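Home | Syllabus | Readings | Handouts | Contact

Week 9: Does the pilot tell you anything?

Networks still talk as if a pilot predicts a series. I doubt it. A pilot is made to sell, usually with more money and more time than any later episode gets. We'll test the idea on Prellex, the office sitcom that ran 30 episodes, and on Macedo, a family drama that was gone after nine.

Claims to be wary of:
- "It found its voice in season two." Who says so, and did they watch season one twice?
- "Viewers wanted something lighter." Ask which viewers. The Plaltari survey had 1,000 replies, all from people who already paid for the channel.

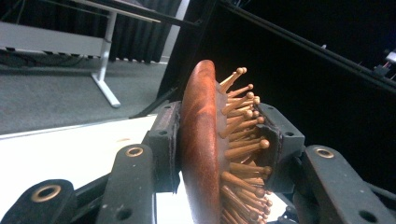
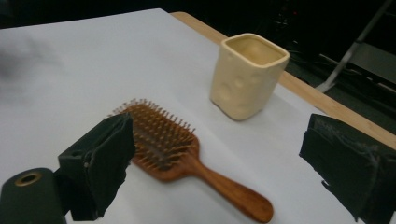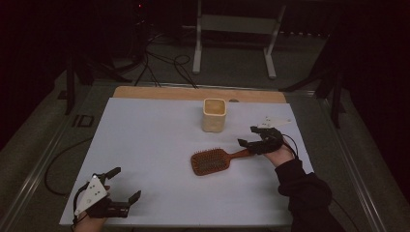
- "The cast saved it." Maybe. Reviewers say this when they can't name a writer.

Irkeck is the awkward case. Its pilot got terrible notices and the show reached 104 episodes, but the lead-in was a hit and the slot never moved. I wouldn't credit the scripts until someone shows me the ratings without that help.

For section: watch the Prellex pilot and any later episode. Bring one review of each, and mark every sentence that gives no evidence.

Last updated: November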